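Lista de comprobación previa — jornada de puertas abiertas, sala de demostraciones
Célula de dos brazos. Revisión del jueves, antes de la entrada del primer grupo.
Revisa: Broletti. Responsable de la demostración: Kazuhiro Katayama.

1. Parada de emergencia del puesto de control: conforme. Probada dos veces, con rearme manual.

2. Segunda seta, lado público: conforme. Estaba tapada por un expositor de folletos y se ha retirado el expositor.

3. Línea de separación en el suelo a 1000 mm de la mesa: no conforme. En la esquina del extintor medía 860. Corregida con cinta nueva y vuelta a medir.

4. Aforo: 48 visitantes por turno como máximo. Conforme, con control en la puerta. El grupo de Ostar viene completo y no admite añadidos.

5. Velocidad limitada al 70 % en modo demostración: conforme. El límite está en el perfil de usuario — no cambiar de perfil entre turnos.

6. Ensayo en simulación antes de mover los brazos reales: conforme. Cubos rojos y verde azulados repartidos por la mesa, bandeja roja vacía. Repasadas las trayectorias de ambos brazos sobre la bandeja con Katayama.

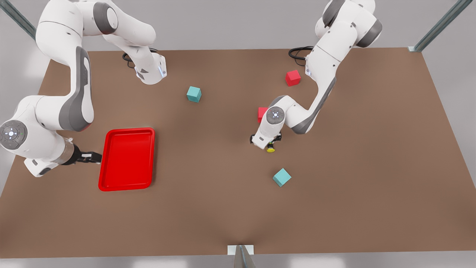 Punto 6. Simulación de la tarea: brazo derecho junto a la bandeja, brazo izquierdo sobre la zona de cubos.

Comentario al punto 6: los nombres «derecho» e «izquierdo» son los del robot. En la pantalla salen al revés para quien mira de frente y en el ensayo hubo dos confusiones al dar órdenes de voz. Se pide a los monitores que digan siempre «brazo derecho del robot».

7. Cables de alimentación y datos en la sala: conforme con observación. Falta una canaleta en el tramo de la pantalla grande. Lanix la trae antes de las 10:00.

8. Pantalla para el público: conforme. Debe llevar el rótulo «simulación» mientras los brazos reales estén parados. El rótulo no aparecía en el primer arranque.

9. Recogida de piezas caídas: solo personal de Bae y con la célula parada. Pendiente de recordarlo en la charla inicial.

10. Salida de evacuación: conforme, libre y señalizada.

Resultado: apta para la visita una vez cerrados los puntos 7 y 9. Repetir 1, 2 y 3 a mediodía, antes del turno de tarde.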